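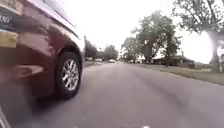 Two men arrested after robbery at Clurelmont jewelry store

2021-02-17

Two men have been arrested in connection with an armed robbery at the Skurnari jewelry store in Clurelmont, police said Wednesday.

Officers were called to the store on Gornunar Avenue shortly before closing on Tuesday evening, after an employee activated a silent alarm. According to the Clurelmont Police Department, two men entered the business, displayed a handgun and ordered staff to open the display cases nearest the door. They left on foot with a quantity of watches and rings.

Six people, including four customers, were inside the store at the time. One employee was treated at the scene for a cut to the hand and declined transport to a hospital. No shots were fired.

The suspects, ages 24 and 31, were taken into custody 45 minutes later at an apartment in the Lò district. Detectives recovered a handgun and a backpack containing several items of jewelry. The department said staff from the store would be asked to identify the property before it is formally returned.

Both men are being held at the county jail on suspicion of armed robbery and assault. The younger man also faces a charge of possessing a firearm without a permit. Their names have not been released, pending a first court appearance. The county prosecutor's office confirmed that it had received the case but declined to comment further.

Investigators are reviewing whether the robbery is connected to an incident in December, when a pawnshop 10 blocks away was robbed shortly before closing. No arrests have been made in that case. A department spokesperson said the two incidents had "some features in common" but that it was too early to draw a conclusion.

The sidewalk on the north side of Gornunar Avenue was closed overnight while evidence was collected and reopened at 6 a.m. Wednesday. The store will remain closed through the end of the week. In a written statement, its management thanked officers for their response and said counseling had been offered to all employees.

Police are asking anyone who was on Gornunar Avenue or in the adjoining parking lot on Tuesday evening to contact the robbery unit. Business owners in the area are also asked to keep any security camera recordings from that day until they have been contacted by a detective.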